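Marjan Sadeghi
24 May 2022

Going through the club's paddle covers this week, so a thread on covers. We have more of them than paddles and most people have opinions about them only once theirs has gone missing.

Background for anyone new here. I look after the loan gear at Olta, which is a small table tennis club with 6 tables and a cupboard. The cupboard is my job. In April I emptied it and sorted everything by type, and covers were the biggest pile.

There are three kinds in the pile. Full-shape covers that follow the outline of the paddle, handle and all. Half covers that only go over the head and leave the handle sticking out. And hard cases, rectangular, which hold two paddles and take up the space of four.

I like the full-shape ones best for loan gear. You can tell what's in them without opening anything, they stack flat, and a kid can see at once which way the paddle goes in. Half covers fall off in a bag. Hard cases are fine if you own the paddle and carry it yourself.

Zippers are what go first. On the old Burell covers the puller snaps off and then people close them with a paper clip, which scratches the rubber. I've replaced 10 pullers so far with loops of cord. A short piece tied through the slider works and costs next to nothing.

Second thing to go is the edge trim. It gets caught in the zipper at the curve where the head meets the handle. If yours is fraying there, trim the threads and put a few stitches through it before it opens up. Glue makes it stiff and it cracks.

I have one on the table now, a red one with black trim all the way around and a black mesh pocket on the lower right. Small white logo on the red part. I'm keeping the mesh pocket kind for the juniors. 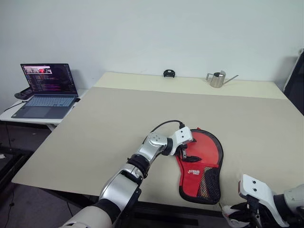
Rostislav Ševčík replied that mesh pockets are useless, the balls pop out the first time you drop the bag, and he would take a plain cover over a pocketed one any day.

Fair about balls. I don't put balls in them. The mesh is for the loan card and a folded sponge, both flat. What I want is to see the card without unzipping. With the plain covers I have to open every one to find the number, and last month I was doing that for an entire evening.

On numbering, as two people have asked. Each paddle has a number on a strip of tape at the bottom of the handle, and the card has the same number. The cover doesn't get one. Covers get swapped all the time and there's no point chasing that.

Cleaning. Wipe the inside with a cloth wrung out in plain water and leave the cover open overnight. Don't machine wash the padded ones, the padding bunches up in the head and never lies flat again. I ruined two that way. The thin ones without padding survive a cool wash in a pillowcase, zipped shut.

Red fabric bleeds the first time, in my experience, so do those by themselves. I had a white towel in with mine and it's now the towel for wiping tables.

Mesh picks up lint and the fluff that comes off cheap towels. A dry toothbrush gets it out. Go gently along the seam where the mesh is sewn down, that's where it tears.

Smell. If a cover smells after washing, it's usually because somebody put the paddle away wet. Take the paddle out, leave both out for a few days, try again. I've tried baking soda and spent longer getting it out of the corners than it was worth.

Storage. I used to stand them up in a box like records and the handles all bent over. Now they lie flat on the shelf, heads alternating left and right so the pile stays level. The pile can go quite high before it slides.

What I'm getting rid of: anything with a dead zipper slider (the slider, the puller can be fixed), anything where the lining has gone sticky, and the gray Musinari ones, which are cut too narrow for the wider paddles. You have to force them and the side edge gets chewed up.

If anyone nearby has a narrow paddle and wants a gray cover, they're in the bag by the door. Take as many as you like.

Someone also asked about hanging them by the tab. A few covers have one at the top. It's fine for an empty cover, but with a paddle inside the weight pulls on the stitching, so ours stay on the shelf.

Next up is the net clamps. Two of them don't match and I haven't found the other halves yet.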